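Ticket 2668
Subject: Pale yellow cloths, stale smell and leftover creases after drying
Opened by: Huguette Wong
Opened: Jun 19, 2026
Site: Pukgate, small office
Category: Linens and soft goods
Status: Open, waiting on Rultby

What's going on

Hi all! Me again with the cloths. The pale yellow ones we got through Genard back in February have started coming out of the laundry bag with a stale smell, and they've got creases that won't shake out no matter how hard I flap them. I ran them through the normal wash with everything else from the Zabala order, same detergent, same bag, and the white ones from that batch are totally fine. So it's only the yellow ones misbehaving, and I would love to know why before I wash the lot again.

We don't have a dryer at Pukgate (I've asked, it's a no), so whatever we do has to work with the office chairs, the window and the air conditioner. I know that's a bit homemade but it has worked for ages.

What I tried first

Step 1. Washed again on warm, no softener. The smell was better straight out of the machine and then came back by the next morning. Creases the same.

Step 2. Hung them folded in half over the chair backs overnight with the window shut. Bad idea — the inside of the fold was still damp when I got in, and I'm pretty sure that's where the smell lives.

Step 3. Opened them up to a single layer, gave each one a good shake by the top edge, and spread it wide over a chair. I also swapped to the mesh-backed chairs, thinking the air might get through from behind.
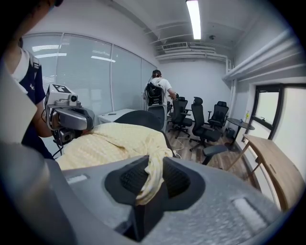
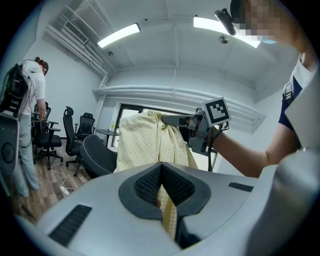 Step 4. Left the single-layer ones alone for 11 hours with the window open and the air conditioner on its dry setting. Way better! The smell was gone on every cloth except 2, and those were the ones I'd put on the chairs nearest the wall. I moved them over by the window and they came good by the afternoon.

Still not fixed

The creases. The hems are flat but there's a twisty line through the middle of most of the cloths, like they were wrung out and left that way. I don't wring them, I promise. I wonder if the spin is too fast for this weave? The white ones are a plainer, heavier cloth and they don't do it at all. Ironing works, but I'm not ironing a whole bag of cloths every week, sorry.

Questions for Rultby

Can the machine be set to a slower spin for one load only, or does it change for everybody who uses it after me?

Is it okay to wash the yellow ones warm? The care tag has faded and I can't make out what it said.

Would you swap them for the heavier kind if the slow spin doesn't help? I like the color, but I'd live.

Update, same ticket

Reply from Rultby: slower spin is fine, hold the spin button until the light changes, and it goes back to normal once the load ends. They're checking on the wash temperature with Genard.

I've got a small load in now on the slow setting, only yellow ones, and they'll go over the chairs in a single layer with the window open. Please don't fold them if you need to sit down — move the cloth to another chair and leave it spread out. I'll add a note here when they're dry. Leaving this open until we hear about the temperature.

Huguette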